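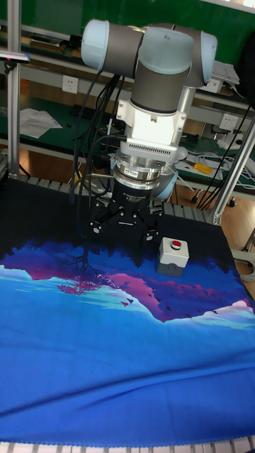
Ticket: tabletop mat will not lie flat, Otow bench
Opened by Ama Agbenyega, June
Last updated 16:20 by Florante Bautista

The replacement mat from Cetinberg was laid at 09:15 and has not settled. Reporter states that small parts placed on it tip over or drift toward the near side. The wrinkling is in the plain blue half, worst along the bottom, where the edge ripples. The fabric is the mountain print with the navy far edge, so it is the correct item and not the Rezaei stock.

09:40 – Smoothed by hand from the center out. Folds returned within the hour.

10:55 – Checked size. Tabletop depth 400 mm, mat depth on the order sheet 400 mm. No slack by design, so the excess is from stretch or from packing.

11:30 – Eliécer Marulanda asked whether it can be ironed. Supplier sheet allows low heat, reverse side only. Not tried on the bench.

13:10 – Removed mat, pressed reverse on low with a cotton cloth between, left under a board with 2 kg on top. Old adhesive found on the tabletop near the front. Cleaned off.

15:45 – Relaid, far edge first. Front edge held with 100 mm strips of double-sided tape. Flat at time of writing.

Open: tape may lift overnight. Tươi Lương to recheck at 08:00 and report here. If it has lifted, order the rubber-backed version from Nero and close this as replaced.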